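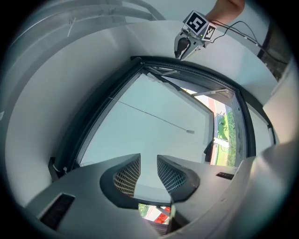
Re: Secondary glazing, north elevation – condensation between the panes

From: Dwynwen Gape
To: Miltholm building fabric list
Sent: 8.27 am

Tanner Leclerc wrote:

> We have had secondary glazing on the north side of the Dandberg house
> since April. The original sashes are single glazed, painted softwood,
> and were draught-stripped by the previous owner when the cords were
> replaced. The inner panels were supplied by Wotberg and seal against
> a timber subframe.
>
> On cold mornings there is water on the inside face of the outer glass,
> mostly along the bottom third. The inner panel stays clear. The
> supplier's advice is to add a second line of foam to the inner panel.
> Menzies, who did the joinery, want to drill the bottom rail of the
> sash. These seem to me to be opposite answers. Which should I do
> first, and does the depth of the cavity matter?
>
> Tanner

Tanner,

They are opposite ends of the same answer. Moisture gets into the cavity from the room and has to leave to the outside. The inner panel should be as airtight as you can make it and the outer sash should leak a little. At Dandberg you have the reverse, a well-sealed sash with an inner panel of unknown tightness, so room air gets in, meets cold glass and stays there.

Do the inner seal first. It costs very little and can be undone. Before buying foam, find out where the present seal fails. Close the panel on a strip of thin paper and try to pull the strip out. Work along all four sides, and mark with pencil every point where it slides freely. On the panels I have dealt with, the failures were at the bottom corners, where two lengths of seal had been butted and had since shrunk. If yours are the same, replace the whole run. A patch over a shrunken joint will hold the panel off the subframe on either side and make matters worse.

Look also at the joint between the subframe and the wall. If there is a gap behind the architrave, room air will bypass the panel altogether and no amount of foam will help. Old lime plaster reveals are rarely flat. Fill with something that can be cut out again.

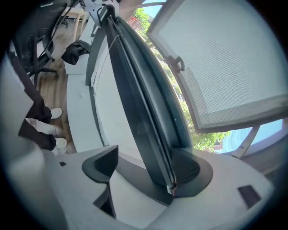
Lower corner and edge channel of a dark-framed panel.

Only if the water persists after that would I touch the sash. I would not let Menzies drill the bottom rail as the first step. The draught strip can be lifted and put back, and a drilled rail is a drilled rail. Take out a 3 cm length of strip at each end of the meeting rail and leave it for a fortnight of cold weather. If that clears the glass, make it permanent. If it does not, take the same length out at the sill – but check first that driving rain does not reach that side.

On depth: it matters for noise far more than for condensation. A deep cavity is better acoustically, and a shallow one slightly better thermally, up to the point where the air starts to circulate. I would not move a subframe for either reason.

Two smaller points. Wipe the cavity out on a dry day and leave the panel open for several hours before closing it, or you will be sealing damp air in and will learn nothing from the next cold morning. And keep a note of the room humidity while you are testing. We spent most of one winter at Miltholm blaming a seal when the cause was washing being dried in the next room.

If you can send the profile of the Wotberg seal (a sketch with the free height marked will do) I can compare it with the one we used. Ours needed 3 mm of compression to work at all, and the catches as fitted gave it barely half that.

Regards
Dwynwen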